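Ticket 49: Booking confirmations going out with the wrong collection time
Opened by: Sidra Abbasi, Varnel Community Lending Library
Handled by: Yesenia Yupanqui, Tavares support desk
Opened: 10/27/25
Status: Closed, with a note left for the next release

Sidra Abbasi wrote:

Hello all, and thank you in advance, you were so kind the last time we got in a muddle. We lend out all sorts here (games, craft kits, party things, a pasta machine that never seems to be on the shelf) and people book a time to come and fetch them. Since the weekend, some of our members have had emails giving a collection time one hour later than the one they picked. Gladys Rengifo booked for 2 and was told 3, and she is very good about checking so she rang us. I dread to think who else hasn't rung. The calendar on our side shows the right time, as far as I can tell. It is only the email that's wrong. I've tried logging out and in again, and I've tried it in the other browser, the one with all the bookmarks, and it makes no difference.

Yesenia Yupanqui replied:

Hello Sidra, lovely to hear from you again, and I'm sorry it's over something so tiresome. I have a strong suspicion, given that the clocks have just gone back, but I'd rather look properly before I send you off changing things. Could you do three small jobs for me when you have a moment?

Open Settings, then Branch details, and tell me what it says beside Time zone.
Send me the booking number for Gladys, and one for somebody whose email was right.
Have a look whether the wrong ones were all booked before the clocks changed, or whether there are new ones among them as well.

No need to do anything about the emails that have already gone. I've switched on the little banner at the top of your booking page asking members to check their time with the desk, and you can switch it off again under Notices whenever you like.

Sidra Abbasi wrote:

Right, I've got my tea and I've done my homework. Beside Time zone it says "Use server setting", which I don't remember choosing, though I don't remember not choosing it either! Booking 6 under today's list is Gladys. The one below it is Eliécer Apaza, and his was perfectly fine. They're both for this week. The odd thing is that hers was made before the clocks changed and his was made this morning. I went down the rest of the list with a pencil and it's the same all the way: old bookings wrong, new bookings right.

Yesenia Yupanqui replied:

That is exactly what I needed, thank you, and please thank the pencil too. I've been through both bookings and I can see what has happened. When a booking is made, the system keeps the time in two places. One is the calendar entry, and that one knows about summer time and winter time. The other is a copy put aside for the email, and with "Use server setting" chosen, that copy was being worked out from the season on the day of booking and then turned back into ordinary time by a different bit of the program, which had its own ideas. Anything booked in summer time for a day in winter time came out skewed. Bookings made after the change never cross over, so they're fine.

To put it right at your end:

Go to Settings, Branch details, Time zone, and choose London from the list.
Press Save, and wait for the green tick before you leave the page. It can be slow.
Go to Bookings, then Messages, and press Rebuild waiting messages.
Open any old booking and look at the preview. The time there should now match the calendar.

If the preview still looks wrong, please don't press Rebuild a second time, just write back and I'll do it from here.

Sidra Abbasi wrote:

The tick took so long that I went and reshelved the jigsaws, but it was there when I got back. Previews all match now. I've sent corrected emails to everybody on the pencil list with a short apology, and Gladys has already answered to say she'd ignored the first one anyway. One last thing while I have you. Gudrun Backlund at our Irkport branch uses the same account but her page has its own settings. Does she need to do all this too?

Yesenia Yupanqui replied:

Yes please, the very same steps, as each branch keeps its own time zone. I've had a peek and Irkport is set to "Use server setting" as well, so she'll have the same trouble with her older bookings. I've left this open until she's had a go.

Gudrun Backlund wrote:

Done, and thank you for writing it out so plainly. Mine saved straight away. Previews are right. While I was in there I noticed that the item photos on our page have gone back to the Flotance default picture. Is that connected?

Yesenia Yupanqui replied:

Hello Gudrun, and well done. The photos are a separate matter, I'm glad to say, and a simple one. Rebuilding clears the stored pictures, and the page shows the default until each item is opened and saved again. I've asked for that to be mentioned beside the button in the next release. When you re-save an item, do check its title and short description too, as members search on those words far more than they look at the pictures. A plain title with the colour and the kind of thing in it works best, so "Sage-green bag with handles and clear front window" will be found by a good many more people than "Bag 3". I'm closing the ticket now, but a reply from either of you will open it again.

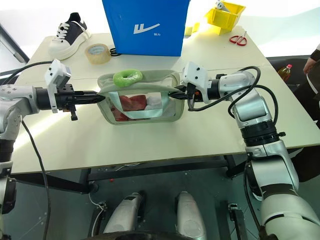
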